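Packaging Basics, Handout 4: Folding Small Cartons
Notes by Przemysław Szulc

Keep the flat blanks to one side, so the middle of the table stays free for folding. 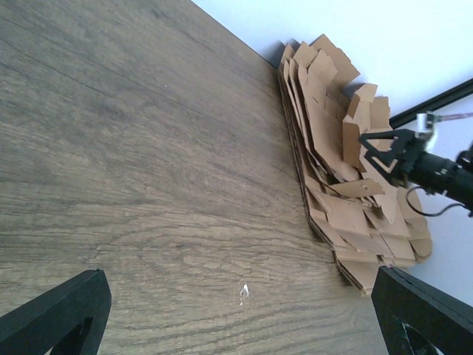

Tyagi asked whether the blanks should be sorted before the folding starts. Yes - put damaged ones apart.

Open the blank fully and look for the fold lines and the tabs.
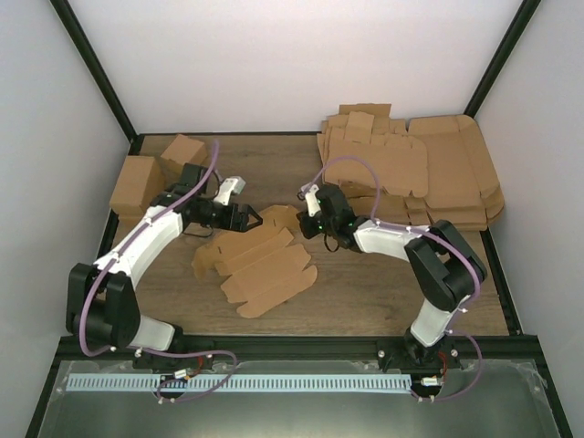
Bend each line once before you close anything. After this, raise the sides and put in the tabs.

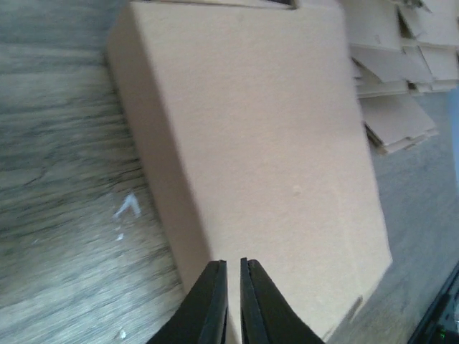

Fig. 3. Plain carton, side fold.

Now check the corners and edges. Torn paper layers make a carton weak. 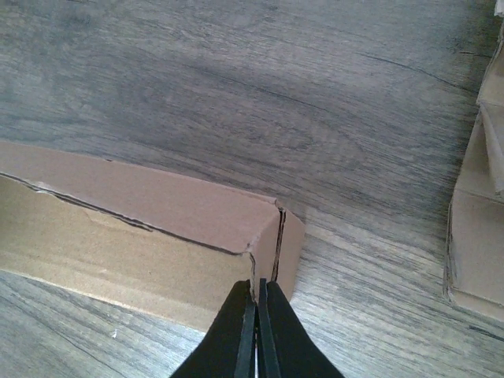
For homework, fold 2 cartons and bring them on Monday.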